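Hanging Rails, Backdrops and Small Displays
Thread: Foam letters on black fabric - does anyone really get them to stay up?
Started September 2024

ditte_thygesen
I keep reading that the cheap way to dress up a corner is black fabric, a rod across the front and a few foam letters. Every guide says it takes half an hour. I have my doubts. I've got a piece of black cotton from Brøndum, a bag of Lakar foam letters in mixed sizes and one evening free. The guides all say "just pin them." Pin them how? The foam is thick enough that a dress pin goes in at an angle and the letter tips forward like it's reading the floor.
Also not sold on putting a clothes rod in front of lettering. Doesn't the rod cut the words in half?

railhead562
Pins are fine. You're pushing them in from the front. Go from behind the fabric, short pin, into the back of the foam, one at the top and one near the bottom. The letter sits flat.

ditte_thygesen
From behind means I have to take the whole thing down every time I want to move an "a" over a bit.

railhead562
So lay it out on the floor first.

Signe B.
I'd question the floor thing. I laid mine out on the carpet, got the spacing nice and even, hung it up, and the fabric pulled into curves as soon as it had weight on it. The letters weren't in a line anymore. You have to place them with the fabric hanging. Floor layouts are for people with frames and a proper tensioned cloth, and if you have one of those you aren't asking about foam letters.

railhead562
Never had that. What were you hanging it with?

Signe B.
Small metal clips down the sides, same as everybody. They hold the edge. They do nothing for the middle.

g_skov
Double-sided tape. I don't know why we do this thread twice a year. Pins leave holes, tape doesn't.

Unnur S
Tape leaves a shiny patch on black cotton that you will see from across the room. I had a "no residue" one from Prolau and I can still tell you where every letter was. The package said it would hold 200 grams. It held a foam letter until lunch.

g_skov
You need to press it for a full minute.

Unnur S
I pressed it. I'm also not going to stand there for a minute per letter.

g_skov
Then you didn't want it to stick very much.

Nanna Ravn
Can we go back to the rod question? I think Ditte is right to be suspicious, and the guides skip over it. They show you the backdrop with nothing on the rod. The minute you hang up a hanger, the hook lands in front of your top row and the shoulders run straight across your bottom row. White plastic on black fabric is about the loudest thing you could put there. Your eye goes to the hanger and then you read half a letter behind it.

railhead562
Depends where you're standing, surely.

Nanna Ravn
It does, and people stand wherever they like. If it only reads from one spot I don't call it a sign.

ditte_thygesen
That was my worry. Would black hangers help?

Nanna Ravn
Some. Then you can't find them against the cloth when you reach for one. I tried it for a school costume corner in May and switched back to white within the week. The kids kept grabbing the rod.

Signe B.
Or raise the lettering above the rod. Nobody in this thread has said it yet and it seems like the obvious fix.

Nanna Ravn
If there's room above it. Most of these little setups have the rod close to the top of the cloth so the clothes clear the table. You've got a strip of fabric up there and then you're at the ceiling.

g_skov
Put the words on the table then. Stand them up.

Unnur S
Foam letters don't stand up. An "M" might. Try it with an "F."

g_skov
Fair enough on the F.

ditte_thygesen
All right, tried it last night. Notes, for whoever searches this later.
Pinning from behind works better than I expected, so railhead562 gets that one. Two pins per letter on the big ones, and the small ones are happy with one. It did not take half an hour. It took most of the evening and I moved the second row three times.
Signe is right about the curves. I had the bottom row level on the floor and it wasn't level on the wall. I gave up on level.
Tape I didn't try. The shiny patch story put me off.

railhead562
I'll take my win.

Signe B.
How did you deal with the sag? I still think there's no cheap answer.

ditte_thygesen
I didn't. I added a clip on one side, and it pulled that side tighter and made the other side look worse. So you may be right.

Unnur S
What about color? The mixed Lakar bags look good in the store and then you find there's one decent yellow and a lot of tan.

ditte_thygesen
Yes, this annoyed me. On black the yellows and the light blues jump out. The tan ones go dull as soon as you turn off the ceiling light. I'd hold each letter against the cloth before pinning anything. The bag says "bright assortment," which I'd argue with.

Nanna Ravn
Outlined ones are worth the extra. A light letter with a darker edge still looks like a letter when there's a hanger across it. The plain ones turn into shapes.

g_skov
Now we're buying premium foam letters. The point was that it's cheap.

Nanna Ravn
It's a slightly different bag, Gunnlaugur. You'll survive.

ditte_thygesen
Second question while you're all here. How far apart do you leave the hangers? I've got a small one and a large one on a thin rod and they keep sliding toward each other. A tiny strip of felt under the hook is the usual advice and I don't believe in it. The felt slides too.

railhead562
Rubber band around the rod on each side of the hook. Ugly but it stays.

Unnur S
Second the rubber band. Felt is a waste of time. I've seen those grip sleeves at the hardware place in Zosirdale too, and they're a rubber band with a price tag.

Signe B.
If they slide that much your rod isn't level. Put something round on it and see which way it goes.

ditte_thygesen
It bows a little. It's a very thin rod, and it had no trouble with the hangers until I put a coat on one.

Signe B.
A coat! There's your answer. Those thin rods are for doll clothes and dish towels.

ditte_thygesen
The package had a picture of a coat on it.

Unnur S
The package had "no residue" on it too.

g_skov
Different package, same lie, I'll give you that.

Nanna Ravn
Mixed hanger sizes on one rod bother me more than the spacing does. The big one hangs so much lower and wider that the small one looks like it wandered in. Pick a size.

ditte_thygesen
I have things in both sizes. It's a place to hang clothes, it can look like one.

railhead562
Agree with Ditte. Once something is on the hangers you stop noticing.

Nanna Ravn
I would notice. But fine.

Unnur S
What do you do with the odds and ends on the table underneath? I have scarves, hair ties, cloths, and by the end of a day it's a heap. I bought a set of stacking trays and they made it a heap with walls.

Signe B.
One bowl, not too deep. Lined if you can find one, because scarves catch on anything rough. Throw it all in.

g_skov
Then you have a bowl you never get to the bottom of.

Signe B.
Keep it small and there isn't much of a bottom.

Unnur S
I'm doubtful about folding anything that goes in. You fold it, you pull out the one beneath it, it's crumpled again. I've stopped.

ditte_thygesen
Same. Purple cloth goes in the bowl however it lands. Nobody gets graded.
For the record, I still think "half an hour" should be taken out of every one of those guides. I'd pin again. I'd buy a thicker rod, and I'd leave a lot more room above it. I'm leaving the hangers where they are for now.

railhead562
Try the rubber bands before you buy the rod.

g_skov
Or tape.

Unnur S
No.

Signe B.
Adding a black one with letters in two rows, so Ditte can see what the hangers do to the lower word. Look at the M.
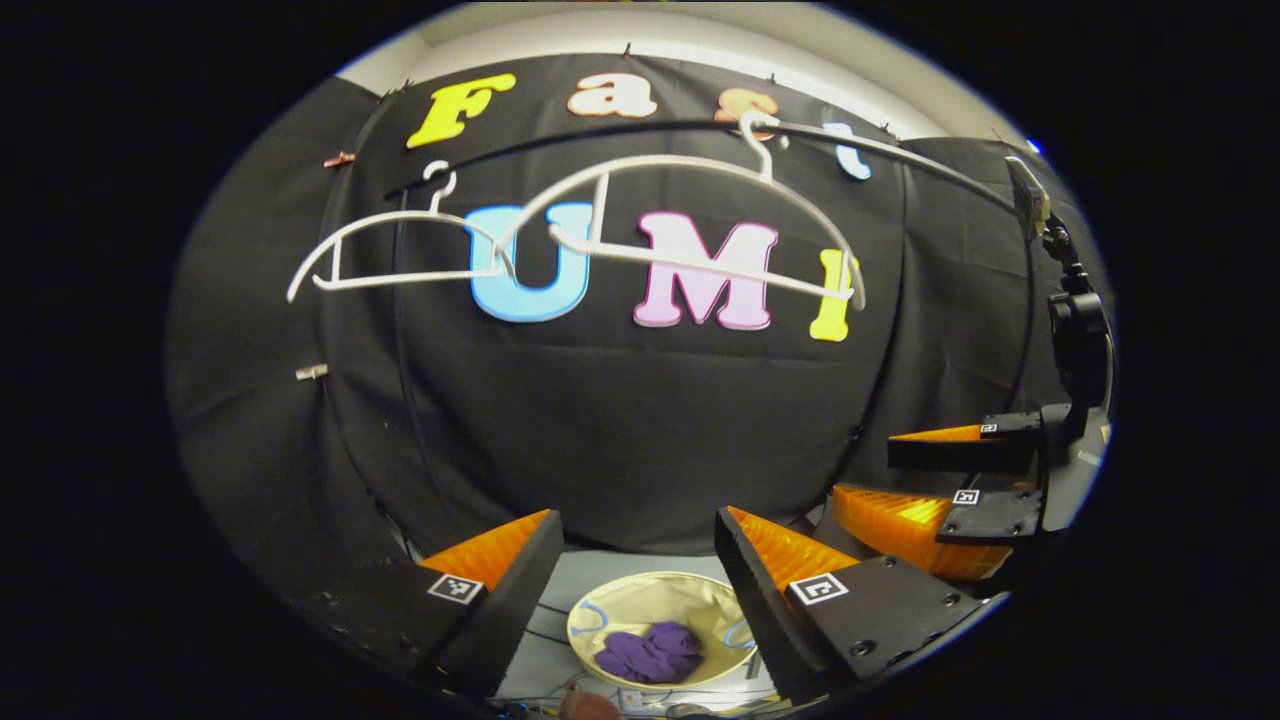
Foam letters on black cloth, with two white hangers on the rod and a lined bowl on the table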